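The Door at Fosthorpe

The governor walked up to the customs house at 5 minutes to eight, with his clerks behind him, and found the gate chained. Six men in gray jackets stood on the other side. They wore the Paju badge, and a month earlier they had taken their pay from him.

"Closed today," the oldest one said.

"On whose order?"

The man looked at the harbor instead of answering. The Tolero ferry was late again and there was nothing out there but flat water.

The governor had signed the truce in February. It gave him the port, the water office and the radio mast. It gave Paju the road to Jodix and 80 rifles to guard it. He had thought the road was a small thing to give. Then flour went up, and the trucks stopped at the bridge for two days at a time, and the drivers began asking for Paju by name. 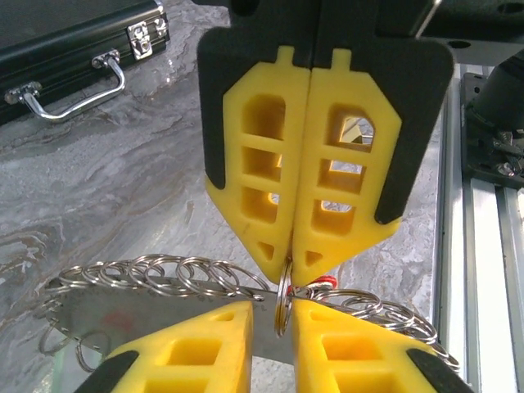 His deputy wanted to send for the garrison. There were 19 soldiers left in it, and most had cousins in gray jackets.

"We'll work at the school," the governor said.

"The stamps are inside," said the deputy. "So is the payroll. There are 500 people waiting on it."

The governor put his hand on the chain. It was new, with the oil still on it. He wiped his fingers on his coat and asked the old guard if he had eaten breakfast. The man said no. The governor sent a clerk to the bakery for bread, enough for both sides of the gate, and sat down on the step to wait.

When the clerk came back, the old guard took the bread through the bars. He did not open the gate.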